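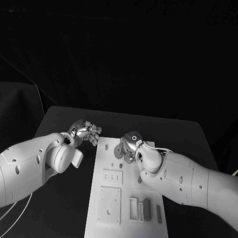
Wednesday, the allotment

Posted in: Diary, Growing

Up at six and over to Badbridge before the heat. The beans have reached the top of the canes and are flopping about with nowhere to go. I pinched out the tips and tied in the worst of them. Picked the first bowl of peas, most of which I ate standing up.

The water tank by the gate was down to a few inches again. It holds 1000 liters and was full on Sunday night. I carried 40 liters to my own plot in the two green cans and left the squash for tomorrow — they looked fine, and my shoulder did not.

Slugs have had the Mitlow lettuces. The row of Plilta next to it is hardly touched, so I'll sow that again in the gap.

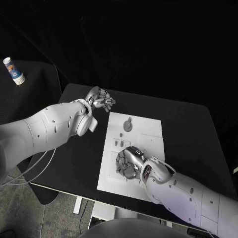
The woman on the next plot said I was wasting my time with lettuce in June and should put in chard, which slugs leave alone and which stands until Christmas. She gave me a handful of seed in an envelope. I don't much like chard but I sowed half a row.

Home by ten. Paid the rent on the plot and ordered garlic from Nic Giolla for the fall, two kinds, the same as last year. Rain forecast after midnight. Left the shed window open, remembered at supper, and did not go back.
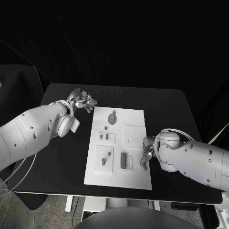 Midweek, before the rain.

3 comments | 2 shares

We use cookies to remember your settings. Accept | Manage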